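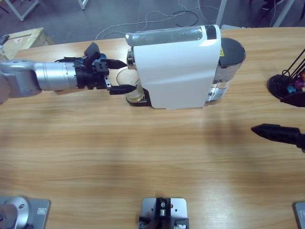 # Coffee Corner Notes

Home | Files | Issues | Wiki

Search this repository

Written by Merle McKinnon for the Obura kitchen. Last edited 2023-04-13.

The folder has one text file per kitchen task. Coffee is the longest. The machine takes capsules and stays on the wooden table. Capsules go back on the black wire stand, any color in any spot. Use a clear glass so you can watch the level.

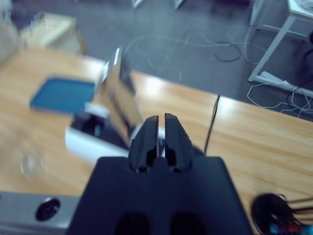 ## Clearing up

1. Put the glass under the spout before pressing anything.
2. Empty the used capsules after every 6 cups.
3. Rinse the drip tray and its grille in the sink.
4. Wipe the table along the grain. Bernadette Moynihan keeps the cloths.
5. Fill the water tank with cold water only, and leave the cable clear of the tray.
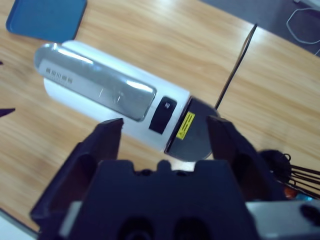 How often should the machine be descaled?

Every 18 weeks with our tap water. Write the date in descale.txt when you finish.

20 stars 357 views Share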